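On trial at home: the Castillo laundry helper from Orkmont
Our gadget corner has had a busy month, so put the kettle on, this one runs a bit long. 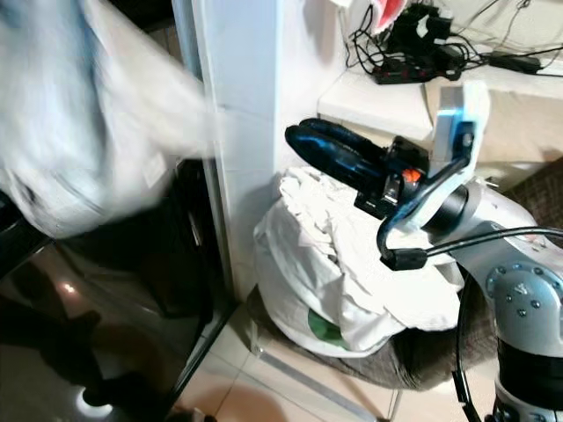 What we borrowed and why

Regular readers will know that this corner of the newsletter started with a review of a jar opener, and that we have been creeping up in size and price ever since. So when Orkmont wrote to say they were looking for a few ordinary homes in Solthorpe to try the Castillo before the home hire scheme opens properly, I had said yes before I got to the second paragraph of the email. A robot arm that picks up the washing! At my place! I have been picking up washing for most of my adult life and I was very ready to hand some of it over.

The Castillo is a single arm with a two-fingered gripper, sold or hired as a kit, and the job Orkmont pitches it for is what they call soft handling. That means clothes, towels, sheets, cloth bags and the like. It will have a go at other things, and the booklet has a page of them, but cloth is what it has been set up for and cloth is what I gave it. I had it for 13 days, which took in two big wash weekends and one very wet week in between when every chair in the place had something hanging off it.

I should say up front that I paid nothing for the trial and gave the kit back at the end of it. Orkmont asked for a feedback form and didn't ask to read this before it went out.

Getting it going

The kit arrives in two boxes and one of them is heavy, so have somebody with you when it comes. The set-up person from Orkmont does the bolting together and the first calibration, which is included in the hire, and they won't let you skip that part even if you fancy yourself handy. Mine was in and out in the time it took me to make lunch and clear it away again. After that you are shown how to teach it a pick-up spot and a put-down spot, and you practise that a few times while there is still a grown-up in the room (that's how I felt, anyway).

Teaching it a spot is easier than I feared. You steer the arm to where you want it with the handset, press and hold, and it gives you a chirp. You can name the spots too. I had Stool, Basket, Bed and Bench, and I was told that one of the other trial homes had named all of theirs after race horses.

A word on where to put things, as I got this wrong on the first day. I had the wash bag on the floor, and the arm could get down to it but it took its sweet time and bumped its wrist on a chair leg on the way. I moved the bag up on to the round brown stool in the corner, just below the bench where all the chargers live, and it was a different machine. If you have a stool or an ottoman about that height, use it. The booklet does say this, on page four, in a little box that I had read and promptly forgotten.

How it handles cloth

This is the part you want to know about, and I'm pleased to report that it is mostly good news. The fingers are long, black and curved, a bit like a pair of salad servers, and they go in over the top of a full bag with the tips together and then open up once they have found something to hold. It isn't quick. A full bag of whites, moved piece by piece from the stool to the basket, took it almost 30 minutes, and I could do the same job in one armful. But I wasn't standing there for it, and that's what you are paying for. I was on the phone to my sister.

White on white gave it a bit of trouble. With a heap of crumpled white cotton sitting in a white bag, it sometimes took hold of the rim of the bag along with whatever was on top, and then the whole lot would start to come up together. To its credit it notices the weight and lets go, then tries again a little to one side. Once it tried so many times in the same place that I went over and gave the heap a fluff, and it carried on quite happily. Bags with a stiff rim were far better. Coloured things in a white bag were better again, and a load of dark socks was no bother at all, though it does bring them out singly and has no interest whatever in pairing them.

Big pieces are a mixed bag. Tea towels, pillow slips, shirts and baby wraps all came up nicely. A fitted queen sheet is beyond it, I think, and Orkmont more or less says so. It gets a corner and lifts, and then it runs out of arm with most of the sheet still in the bag. A bath sheet is right on the edge of what it can do and depended on how I had dropped it in.

It was gentle, I'll say that. I gave it a knitted cardigan with loose buttons on the second Sunday, with my heart in my mouth, and the cardigan came through without so much as a pulled thread. I wouldn't give it anything beaded or anything with long straps.

It does not fold. I know some of you will have skipped down the page looking for that line, so there it is. A folding add-on is promised in the hire brochure with no date beside it, and I have learned not to buy a thing for what it may do next year.

Living with it

Noise first. It hums when it's moving and clicks when it's holding, and from the next room I stopped hearing it by the third day. The chirp is louder than it needs to be and you can turn it down in the settings but you can't turn it off.

Cables are my one real grumble. There is a black one that comes out from under the gripper in a big hook before it heads off along the side, and another running down the arm, and both of them have to be left with enough slack to move. I had mine set up next to a power board and the usual nest of phone and laptop chargers, and I spent more time than I'd like looking at all those black cords and wondering which was whose. Put a bit of coloured tape on the robot's leads the day it arrives. I did it on day five and wished I'd done it sooner. A sleeve of some kind to keep them together would be a lovely thing to find in the box.

It also wants a fair bit of elbow room. My corner is a tight one, with a pillar on one side and the bench on the other, and the arm managed it, but I had to teach it a couple of halfway stops so that it didn't swing wide. The set-up person can do this for you on the first visit if you ask. You will need to keep small children and pets out of its reach while it's working, and there is a stop button on the handset as well as one on the base. I tried both. It stops on the spot and holds what it's holding until you tell it otherwise, so don't be surprised if you come back to find it clutching a singlet.

Cleaning is a wipe with a damp cloth on the fingers and a dry one everywhere else. They pick up lint. Mine had a fine grey fuzz on them after the towels, and the grip did get a little slippery until I wiped it off.

Who I think it would suit

A friend of this newsletter with very sore wrists came over to have a go, and she was the one who changed my mind about the speed. Bending and pulling wet sheets is a hard no for her, and even dry washing in a deep bag can spoil an afternoon. She had the handset worked out in no time, and sat there with her tea steering it like a crane driver, and she didn't mind one bit that it was slow. She has put her name down.

For a big, busy household with a mountain of washing every day, I'm less sure. You'd be waiting for it. It might earn its spot if you're the sort who loads it up before work and comes home to a full basket on the bed side, and I gather Orkmont has a few trial homes doing just that.

If you mainly hate folding, save your money for now.

What it costs

Home hire is $437 a month, with delivery, set-up and one return visit included. There is a second plan at $684 a month that adds a mobile base, so the arm can be wheeled from the laundry to the bedroom and back. I didn't try the base, so I can't tell you how it goes over carpet or the lip of a doorway. Hire is month to month after the first one. Spare finger pads come with either plan, and you change them yourself with the little key taped inside the lid of the smaller box (do not throw that box out, as I very nearly did).

The home scheme opens to everyone in Solthorpe in January. Until then you can ask to go on the list, and they'll ring you back to talk about the space you have in mind. Measure it before they ring, including how high the bench is, as that was the first thing they asked me and I had to put the phone down and go hunting for the tape.

If you get one, please write in. I'd especially love to hear from anyone who has talked it through a doona cover.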